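Getting gripper width out of video with Vavton

Vavton is the small command-line tool we use to turn recordings from a hand-held gripper into something a policy can learn from. It tracks the two fingers and writes one opening width per image. It also has opinions about your folder names, so keep them short and free of spaces.

You need version 3 or later, one recording, and a little patience with the config file.

Step 1. Make a project

Run vavton new kitchen-test and copy your recording into the raw folder. If you put it anywhere else, Vavton will report success and process nothing, a design decision I have come to know well.

Step 2. Pick a calibration image

Open the recording in the viewer and look for a moment with the fingers wide apart and nothing held between them. I settled on image 224.
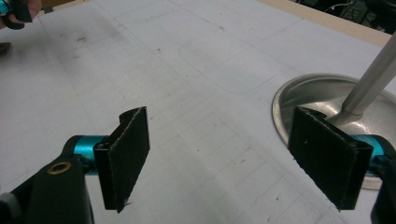 Both teal joints are in view, at much the same height, and there is pale surface between the black pads. Mark the joints. The pads look tempting, being larger, but they have fuzzy edges and the tracker will chase a loose fibre with real commitment. Stay off the steel bowl too - shiny things please it far too much.

Step 3. Set the colour range

Click inside each joint and press R to grow the region. Stop before it swallows the highlight along the top. If there is a second gripper of the same colour in view, draw an ignore box over it, or you will get three fingers and some very creative widths.

Step 4. Run the tracker

Type vavton track --start 224 --end 515. Leave the smoothing window at its default for now. I once set it to 200 and produced a gripper that closed with the urgency of a glacier.

Step 5. Check the plot

Open width.csv in the plotter. Flat stretches are fine. A single tall spike usually means the tracker has jumped to something else, so go back to step 3 and tighten the range. Gaps of 3 images or fewer are filled in for you, and longer ones are left blank for you to worry about.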